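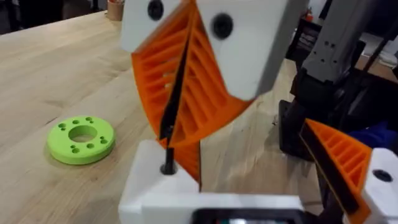 What is in the Irnemley table parts set?
It is a set of 1,139 pictures of small parts lying on wooden tables, together with a text file that gives each part a name and a short note about its shape.

Name
Irnemley Table Parts, second release, 24th April

Contents
pictures/ – all pictures, sorted by table
parts.csv – one line for each part in each picture
names.txt – the list of part names we use
changes.txt – what is different from the first release

The parts
Most of them are flat or nearly flat: rings, washers, plates, flanges, caps. They were collected in our workshop in Biduvstead over two summers, and many have no catalog number. For this reason we name a part by its color and its form. The bright lime-green disk with the large central hole and the clusters of small round holes is called "green flange" in names.txt. In the first release it was sometimes "green washer" and sometimes "thick ring". All these lines are now corrected.

A part which has holes gets the word "holes" in the note column. We do not write how many, as a part that is half hidden would then have a different note from the same part in full view. If the table can be seen through the middle of the part, the column "open" has the value 1.

The tables
There are 7 tables. The light ones show little grain and the dark ones show much more, and on the dark ones a brown cap is easy to miss. Zlata Nechyporuk went through the dark tables a second time in July and added the caps that were missing. The name of the table is the name of the folder.

How the names were given
Myroslav Yatsenko and Concetta Fontana wrote the names separately, then compared them. Where they could not agree, the part is called "other" and both suggestions stay in the note. Most of the discussions were about the border between a thick washer and a flange. Our rule is simple – small holes around the big one make it a flange.

Known problems
Folder "grurnel" has 2 parts with the same name, "white cap". They are different sizes and should be separated.
Some color names depend on the lamp. Yellow and light green were mixed up in 6 lines, and these lines are marked "check".
Parts lying on their edge are named, but their "open" value is left empty.

Corrections
Please send the picture name and the line from parts.csv to Khrystyna-Mariia Maksymiv at the Mykhailiuk workshop. Suggestions for new part names are also welcome, but please look in names.txt first.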